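Jarkden 1314 desk mat, slate gray – long-term review

Jarkden sells the 1314 in two sizes. I bought the larger one in December to replace an Elbridge felt pad that had pilled along the front edge. It has been in daily use for 10 months.

Material and thickness
The mat is 2 mm thick with a finely textured top and a textured back. It arrived rolled and needed two nights under books before the corners stayed down. The Elbridge lay flat out of the tube, but it also slid. The Jarkden does not move under a keyboard or under my forearms.

Surface
Optical mice track without skipping. Ballpoint on a single sheet of paper leaves a faint groove that fades by the next morning. Coffee wipes off with a damp cloth. Skin oil is harder to shift and shows as darker patches at the wrist position – dish soap clears it.

Heat
Rated to 80 C by the maker. I have put mugs on it and nothing hotter. 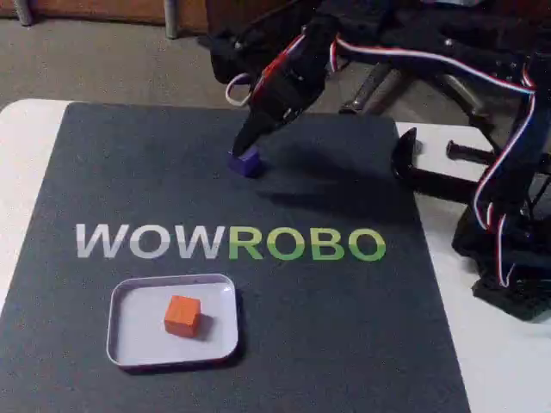

Slate gray mat on a white table, with a small purple cube.

Compared with the Medwood
The Medwood mat is softer and has stitched edges, which catch sleeves. Berhe makes a cork version that I returned for shedding. The Jarkden has plain cut edges, and mine have not frayed or lifted.

Cons: initial curl, smell for the first week, no mid-size option.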